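**Bin inspection, station 8, Rarnitz hall**
Form 1421, September 2021

- [x] Floor plate flat, no lifted seams. *Comment: scuffed throughout. Acceptable.*
- [x] Top edges free of burrs. *Comment: wiped with a cloth, no snagging.*
- [ ] Inner back wall coating. *Comment: worn and flaky along a long band. Loose flakes to be brushed off and the wall rechecked in February.*
- [x] Hole in floor, front right, clear. *Comment: do not plug.*
- [x] Bin fixings tight. *Comment: 3 bolts re-torqued.*

Contents at time of check were a flashlight, a toy shovel, a plastic cup, an eggplant and one red-and-yellow artificial piece. All lay in the left half of the bin. Inventory label 233 to be renewed.

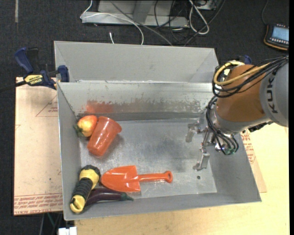
Can the bin be washed out with water?
Only with a damp cloth and the neutral cleaner from Wollness. Standing water gets under the coating and makes the flaking worse.

- [x] Plastic items checked for cracks and sharp edges. *Comment: shovel and cup passed.*
- [x] Flashlight battery cap closed. *Comment: hand tight.*
- [ ] Spare liner in stock. *Comment: on order from Humow, no delivery date yet.*

Result: bin may stay in use. Two items open. Copy of this sheet to Mathebula with the liner order.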